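Community > Reuse & Repair
Print this story | E-mail this story
January | By our Clovalbridge correspondent

Charger swap fills the tables at Narwood hall

CLOVALBRIDGE - I went to the Narwood hall on a cold January morning with one dead phone and a coat pocket full of plugs, and I came home with a working phone and (somehow) more plugs than I started with. So I suppose you could say the town's first charger swap did what it set out to do, at least for me!

If you missed the notice in the library window, the idea is pretty simple. You bring in the chargers, wall plugs and cables that have been living at the back of your kitchen drawer, they get sorted and checked, and you take home anything you can use. There's no charge and no limit on what you bring in. The limit on what you take out is 8 pieces a household, and I thought that was generous until I got a look at what people were bringing in.

By the time the doors closed at 3 p.m. the swap had taken in 747 chargers and plugs. That's from the tally sheet by the door, and it doesn't include cables, which went into their own bins and were frankly a bit of a jungle. I asked if anybody wanted to guess how many cables there were and got a very firm no.

The sorting tables were the part I liked best. I had always thought of chargers as black or white, full stop, and then I saw the colors going by - green ones, red ones, pink ones, a whole candy counter of them. I stood there much longer than I needed to.
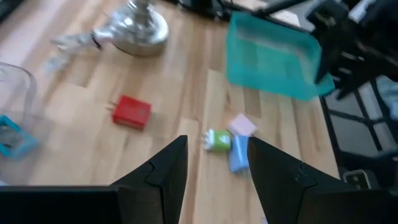
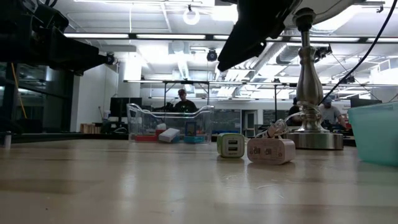

Colorful plugs on the sorting table, first with a red one off on its own, then a green-and-white charger with two USB ports standing beside a pale pink adapter and a metal lamp.

Vol. 44, No. 8

The checking goes like this. Every plug gets looked over for bent prongs, cracked cases and scorch marks, and anything that fails goes right in the scrap bin. What's left is plugged into a small meter to see if it puts out what it says it does. The print on some of these things is so tiny that I couldn't read it with my glasses on, let alone without, and I gave up trying after the first couple. If the label has rubbed off altogether, the plug isn't given out, even if it seems to work fine. I lost a perfectly nice old white one that way and I'm only a little sore about it.

Two-port chargers went fastest. Anybody with teenagers will understand why. The older single-port plugs were slower to move, though a man ahead of me in line was delighted with his and said it was going straight behind the couch to run a night-light.

Lamps weren't on the list of things to bring, by the way, but people asked about them all morning, and small appliances too. The answer for now is no. The organizers say they'd need more room and somebody who knows wiring, and the hall has only so many outlets. They did tell me they might try a lamp morning later in the year if there's enough interest, so if you've got one with a wobbly switch, hang on to it a little longer.

The scrap is going to Broneo, the recycling outfit out past the rail yard, which takes the metal and plastic and pays a little for the copper. The money comes back to the hall for heating. The swap also had a $3,000 grant from the Dvořáček fund to get started, and that paid for the meters, the bins, a stack of folding tables and a big box of paper tags. I'm told there's enough left for three more swaps without asking anybody for another cent.

I did hear a few grumbles. Parking was tight, as it always is on Narwood Lane, and the line for checking got long before lunch. One woman told me she'd waited 44 minutes and next time she'd bring a book. The coffee ran out early, too. The plan for the next round is to open a second checking table and start the coffee over again at noon, and both of those sound good to me.

As for what I took home, it was a charger for the phone, a spare for the car bag, a short cable, a long cable and a bright green plug I had no use for at all. I just liked it. My own pocketful turned out to be three good ones and a dud, and the dud is off to Broneo with the rest.

The next swap is planned for April, same hall, doors at 9 a.m. Please wrap your cables before you come (a rubber band is fine) and tape a note to anything you know is broken. Laptop batteries and loose phone batteries can't be accepted at the door and should go to the drop-off window at the Clovalbridge transfer station, open mornings only.

Print this story | E-mail this story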